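Gripper Comparison, Dual-Arm Cell: Interim Report to Onlow

Print | E-mail

Prepared by Prapai Prasertsri, Wondodico
Reporting period: through June

Status

Work package 3 is on schedule. The cell at Noiphan has logged 1,735 trials, of which 1,205 used the current finger set and the remainder the earlier one. Both sets were run on the same two arms with the same controller settings. Wrist cabling was rerouted once, in the second week, and trials from that day were discarded.

Results to date

Rigid items gave no measurable difference between the two finger sets. Soft goods did. With the earlier fingers, fabric slipped during two-handed lifts in 69 trials. Thabiso Ntuli reviewed the logs and attributes most of these to late closing on one side: the controller released the second arm before the first had reported contact. The timing fix was applied in May. Slip counts after the fix are being tabulated separately and will be included in the final report.

Grip force readings from the left and right arms still disagree at the low end of the range. Chalerm Saithong has recalibrated both sensors. The offset is smaller but has not been removed, and force figures below the calibration floor should be treated as provisional.

Soft goods trials

The bag task uses both arms, one steadying and one grasping at a lower edge. Small rigid items are left on the surface as clutter.

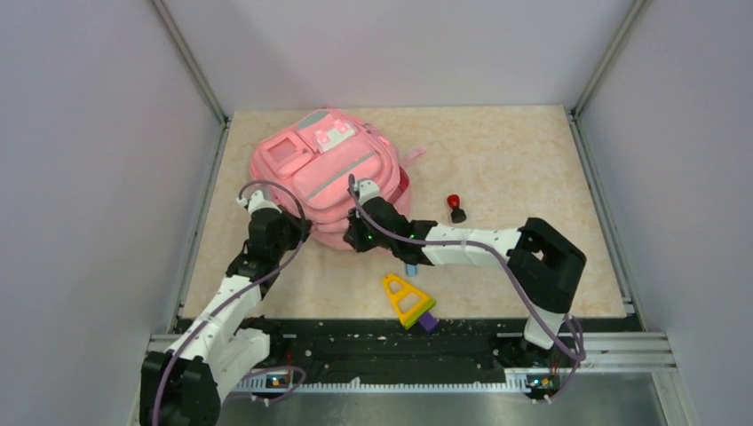 Figure 1. Bag task, right gripper closed on the lower-right edge of the backpack.

Remaining work

Boonsong Klinhom will repeat the soft goods series with the Zestska controller. Parts for the spare wrist are on order, and a late delivery would move the final series by one week. No change to the budget is requested.

Shares: 3 | Comments: 0
Print | E-mail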